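Skirik starts drink container sorting at Pusavmont center

PUSAVMONT — A container sorting program run by Skirik opened at the Pusavmont community center in February, giving residents a place to bring plastic drink bottles and cans on their way to other activities in the building.

The program takes the place of the single mixed bin that stood by the side entrance. Skirik said the mixed bin brought in 3187 containers over its last season, many of them with food wrappers and napkins stuck to them.

Under the new setup, cans go in one place and plastic bottles in another. Signs are posted at both entrances, and a short introduction to the sorting is given at a white table on the ground floor. 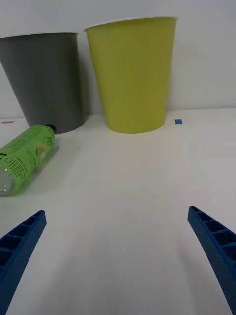

Sorting by color is the part most visitors ask about first. The permanent bins are gray for cans and yellow-green for bottles, and the introduction uses cups in much the same colors, a dark gray one and a larger yellow-green one, set near the wall at the back of the table. A drink bottle with a bright green label and a black cap lies on its side in front of them. Labels and caps can stay on, according to the program's printed guide, but bottles should be empty before they are dropped off.

Glass is not accepted. Neither are milk cartons, which the center's kitchen will go on collecting separately until the current pickup contract ends.

The bins were supplied by Valtonen, which also provides the liners. The center has set aside $3000 for the first year, covering liners, signs and an extra pickup during the summer, when the building is used for day camps. 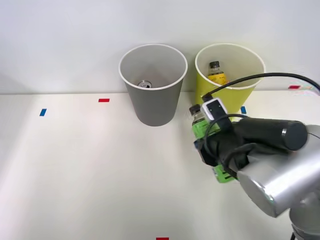
Pickups are scheduled every two weeks. Full liners are tied off, tagged and kept in the storage room behind the gym, then taken to the depot in Sernport. In the opening month the program filled 104 liners — more than the storage room was set up to hold — and one extra pickup had to be arranged.

The sorting area is open during regular building hours. Drop-offs of more than 3 large bags should be arranged in advance at the front desk. A second set of bins is planned for the parking lot entrance once the paving work there is finished.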